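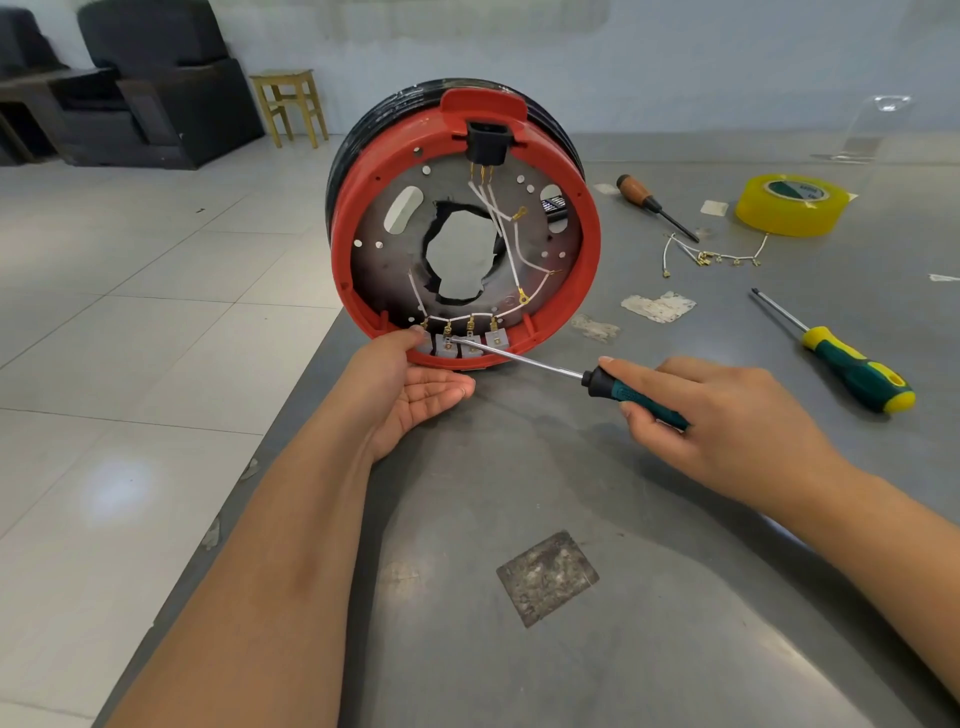

Company news

Mornier extends repair and spare parts service for cable reels to trade customers

29 Apr 2022

Mornier, the supplier of portable power distribution equipment, is opening its repair and spare parts service to all trade account holders from June. The service covers cable reels, extension leads and portable socket boxes, including units bought before the customer opened an account. Until now it was available only to hire companies under a maintenance contract.

Customers will be able to order individual parts or return a complete unit for inspection, repair and electrical testing. The spare parts list contains 200 items, among them socket modules, switches, handles, drum plates, stands, cable glands and thermal cut-outs. Parts are listed by the model code on the rating label. Where the label is missing or cannot be read, customers may send the drum diameter and the cable marking to the technical desk, which will identify the nearest current model.

Each returned unit follows a fixed procedure. The cable is unwound in full and checked along its length for cuts, crushing and heat damage. The housing is opened and the terminals are examined for loose connections and discolouration. Damaged parts are replaced with parts of the same rating.

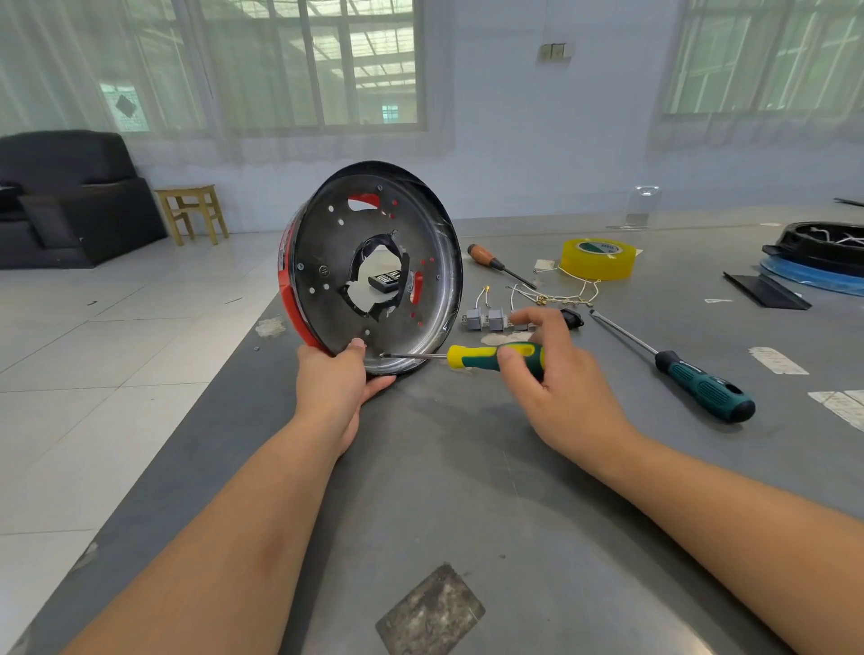
Earth continuity, insulation resistance and polarity are then measured, and the readings are entered on a test sheet that goes back to the customer with the unit. A unit that fails after repair is not released. The customer may have it sent back marked as unfit for use or leave it with Mornier for recycling.

Cable is replaced in one piece from plug to drum. The service does not include joints in damaged cable, and reels received with taped or crimped joints will be quoted for a full cable change. Units with water in the housing are quoted separately after inspection.

The standard turnaround is 15 working days from receipt. Customers sending 20 units or more in one consignment will be given a collection date when the order is confirmed. Carriage is handled by Landance, which already delivers Mornier goods to account holders, and returns can be booked through the same portal.

"Most of the reels that come in from hire fleets need a socket or a switch, and the drum and cable are still within limits," said Sânziana Dumitrescu, service manager at Mornier. "Trade customers have been asking for the same parts for a long time. The stock is now large enough to supply them without affecting the contract work."

The service was tested with two contract customers, Lungu and Sindetov, which between them returned 400 reels over the trial period. As a result of the trial, the order form was shortened and the fault description became a required field. Repair labels were also changed to a heat-resistant type.

Prices for parts will be published in the June trade list. Inspection is charged at a fixed rate per unit, deducted from the invoice if the repair goes ahead. Repaired units carry a warranty on the parts fitted and on the work done, but not on original components left in place.

Existing maintenance contracts are not affected. Account holders can request the parts list and the returns form from the technical desk or from their usual Mornier sales contact.

Notes to editors

Mornier supplies cable reels, socket boxes and portable distribution units to the construction, events and equipment hire trades. The repair service does not cover fixed wiring or equipment intended for use in explosive atmospheres.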